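Fri 19 December – file server rebuild, bench notes

Picked up where the October entry stops. The old Hervieu server has been dropping one drive out of the array every couple of weeks, always a different one, so I no longer think it is the drives. The plan was to get everything copied off, then test cables and power separately.

Copy finished overnight. Checksums match on all but two folders, both under the Nanport survey scans. Reran those by hand and they came out clean the second time. I don't like that. It points at the read path and fits with the cable theory, but it could also be memory. Memory test is queued for after the break.

Drives went through the long self-test one at a time on the Cisteck dock, which is slow but at least has its own supply. Results so far:

Drive A – passed, no reallocated sectors
Drive B – passed, 7 reallocated, same as October
Drive C – passed
Drive D – stopped at 40 percent, restarted, passed

D needs another run before I trust it. B has not moved, so it stays in as a spare.

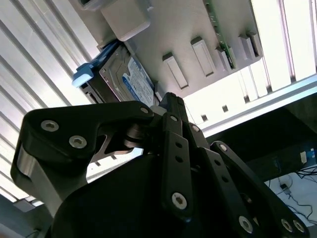 Hard drive and green circuit board on the light gray panel.

Power next. Put a load on the 12 V line and watched it for 50 minutes. It sags a little when everything spins up together and then holds. The 5 V line is flat. I can't call the supply bad on that evidence. Staggered spin-up was switched off in the controller settings, no idea since when – turned it back on and wrote it on the label inside the lid.

Cables: the long ones are all from the same cheap batch and two have clips that don't hold. Threw out the lot. Ordered short ones with metal latches, should come with the Grirnis order.
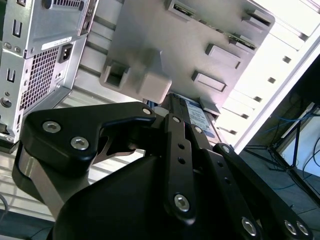 Computer hardware at the workspace.

If you need files in the meantime, the copy is mounted read-only under the usual name. Don't write to the old share even if it lets you. Anything saved there after last night's copy will be lost when I rebuild the array.

Also spent too long on the layout question. Six drives in one group gives more room, but a rebuild on the old layout took most of a weekend and I don't want to go through that with a second drive looking shaky. Going with mirrored pairs. We lose space, and the Grirnis raw data will have to move to the archive box sooner than planned.

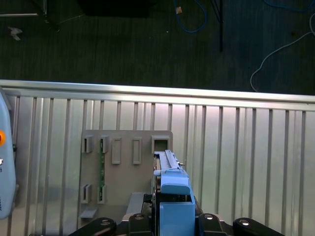
Corrugated metal panel, slotted gray plate left of center.

To do:
Memory test, full pass
Drive D long test again
Fit new cables, label both ends
Build the pairs, copy back, compare checksums
Re-check the Nanport folders first
Find out who still has the Hervieu manual, the shelf copy is missing

Left the dock running on D. Please don't unplug it.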